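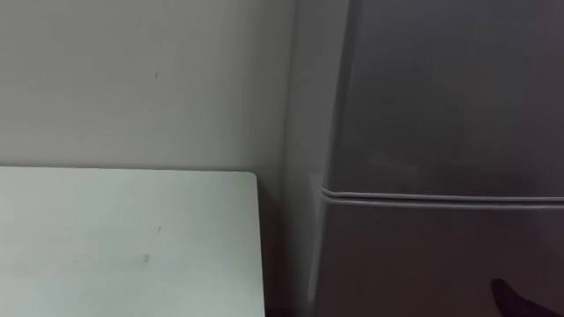 Cestel : fiches de cuisine

Bienvenue dans Cestel, un petit recueil de fiches sur les coins de cuisine ordinaires, ceux où l'on pose le pain et où l'on range le lait ! Chaque fiche tient dans un fichier texte et parle du mobilier, des appareils et de l'espace qui reste entre eux.

Contenu
49 fiches en français, réparties dans 7 dossiers (tables, réfrigérateurs, éviers, placards, etc.).

Champs
meuble : table, plan de travail, étagère
appareil : couleur, nombre de portes
voisinage : mur, angle, passage
état : libre, encombré, à essuyer

Le champ « voisinage » est mon préféré, on y apprend un tas de choses sur la façon dont une pièce est agencée !

Version 2, mise à jour le 21 mai 2023. Les corrections sont les bienvenues (même pour une virgule), à envoyer à Declan Paewai.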